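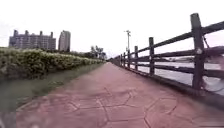 Attachment 1: side path, hedge on the left, fence on the right

Ticket 3205
Product: Cita irrigation controller, firmware 402
Site: Stondon
Status: Reopened (again)
Opened: 18th April

Reported problem
Zone 4 (hedge) runs at 2 a.m. whether or not it's on the schedule. Zones 1 to 3 do as they're told. The app shows zone 4 as "Idle" the whole time, which must be nice for it.

Log

Entry 1. Power cycled the controller. Zone 4 ran at 2 a.m.

Entry 2. Deleted the zone 4 schedule and saved. App said "Changes saved!" with a little leaf. Zone 4 ran at 2 a.m. No leaf.

Entry 3. Factory reset, per support. Lost the names of all zones and the Wi-Fi password. Kept the 2 a.m. run.

Entry 4. Swapped the zone 3 and zone 4 wires at the terminal block. Hedge still ran at 2, so the valve isn't sticking on its own timetable and the controller output isn't the culprit either. Support closed the ticket at this point as "Resolved, user education." Reopened.

Entry 5. Pulled the zone 4 wire completely and capped it. Hedge ran at 2 a.m. Went out in a bathrobe to confirm. Confirmed.

Entry 6. Traced the cable back through the garage. Behind the shelving there's an old Buser timer, still plugged in, spliced to the same valve. Start time 2:00, duration 63 minutes. The Jõgi install sheet from last July says "existing timer removed." It was removed from view.

Entry 7. Unplugged the Buser, cut out the splice, reconnected zone 4 to the Cita. Quiet night.

Still open
The app now reports error 93, "unexpected low usage," every morning and suggests I check for a fault. Please advise how to turn this off. I have already tried power cycling.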